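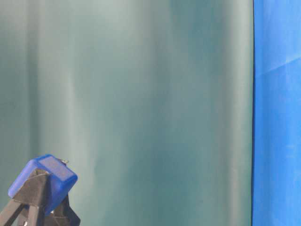 Cortina de fundo em verde-azulado, em pregas verticais, junto a um pano azul vivo.

Cortina de fundo Lekmont, tecido liso
Referência: LK-201
Categoria: Panos e cortinas de fundo

Descrição

Cortina de tecido liso para delimitar áreas de trabalho, vestir paredes e servir de fundo em estúdios, oficinas e salas de ensaio. Fornecida em pano único, sem estampado. Pode ser pendurada esticada ou com folga; com folga, o pano cai em pregas verticais e a cor lê-se em faixas mais claras e mais escuras conforme a incidência da luz.

Cores

Verde-azulado acinzentado (cód. 13). Tom discreto, de aspeto mate com ligeiro brilho. Sob luz direta aproxima-se de um verde-mar pálido; no interior das pregas escurece para azul-petróleo.
Azul-real (cód. 38). Tom saturado. Usado como painel lateral ou como pano de contraste.

As duas cores podem ser montadas lado a lado na mesma calha. A reprodução da cor no ecrã não serve de referência para acerto cromático. Amostras de tecido disponíveis a pedido, em ambos os códigos.

Características técnicas

Composição: 100% poliéster
Gramagem: 201 g/m²
Largura do pano: 150 cm
Altura: 260 cm ou 300 cm
Acabamento superior: bainha para varão ou fita com ilhós
Acabamento inferior: bainha simples, com canal para corrente de peso
Acabamento lateral: bainha cosida
Diâmetro máximo do varão: 38 mm

Montagem

Para pregas regulares, calcular uma largura de tecido igual a 1,5 vezes o vão a cobrir. Para superfície lisa, usar a largura nominal e fixar as laterais com molas. Em vãos superiores à largura de um pano, juntar dois ou mais panos no mesmo varão e sobrepor as bordas em 13 cm. Sem sobreposição, a junta fica marcada como uma linha escura vertical.

O tecido é expedido dobrado. Os vincos de transporte atenuam-se com vapor, aplicado pelo avesso depois de o pano estar pendurado. No azul-real os vincos diagonais são mais aparentes e podem exigir uma segunda passagem.

Manutenção

Lavar a 30 °C, programa delicado. Não usar lixívia nem secador. Passar a ferro a temperatura baixa, pelo avesso. Retirar a corrente de peso antes da lavagem.

Conteúdo da embalagem

1 pano na cor e altura selecionadas
1 saco de arrumação
Varão, calha, molas e corrente de peso vendidos em separado.

Encomendas

Expedição a partir do armazém de Conceição. Corte à medida para encomendas de projeto, até 1.000 metros por cor e por lote. Os panos cortados à medida não são aceites em devolução.

Produtos relacionados

Varão telescópico Bamton
Calha de teto Tondcombe, simples ou dupla
Corrente de peso para bainha, ao metro

Ficha atualizada em 2019-08-10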